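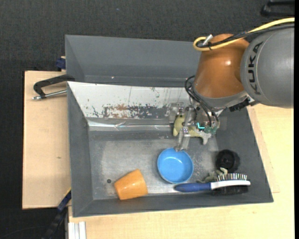

Hryhorii Palamarchuk has heard a lot of promises about wearables, and he has stopped writing them down. The latest one comes from Bradura, which says its next fitness watch, the Felter 2, will run 49 days on a charge. Palamarchuk spent years repairing watches and now tests them for a small buyers' newsletter, and he doesn't believe the number. "Ask them what's switched on," he says. "If the answer is the clock, then fine, I own a wall clock." 

Bradura's claim rests on a display from Lyimo, a supplier few watch owners will have heard of. The panel is said to sip power when the wrist is still. Palamarchuk has used an earlier version and found it dim outdoors. "I was cupping my hand over it to read the time. I haven't done that since I was a kid."

I put this to Vitalii Pasichnyk, who writes apps for the current Felter and is more hopeful than most. He has had early software for the new model since September, though not the watch itself. He thinks the long battery figure is possible in a low-power mode, with heart rate checked every so often and notifications off. Would anyone use it that way? He took a while over that one. "Hikers, maybe. My father."

What Pasichnyk does like is the new chip, which lets an app keep running in the background without being shut down every few minutes. "On the old one my sleep app died twice a night and people wrote to me as if I'd done it." He showed me a folder with 57 complaints in it, all saved, some quite rude.

Then there is the price. Stores have started listing the Felter 2 at 1,996, with no word on whether the strap is included. Bradura wouldn't confirm the listing or comment on it. Its rival Lolex sells a plainer watch for far less, and Palamarchuk wears one most days. He isn't in love with it. The step count is generous – it gives him credit for washing dishes – and the charging puck slides off if you look at it wrong.

Still, he can open it. The back comes off with four screws and the battery lifts out. He asked Bradura whether the Felter 2 would be the same and got a reply about water resistance. "I know about water resistance. I asked about screws."

Pasichnyk plans to buy one anyway, for work. Palamarchuk will wait until somebody lends him one, and he says he'll start the timer with the notifications on, the brightness up and a run every morning. He expects to be charging it within a week.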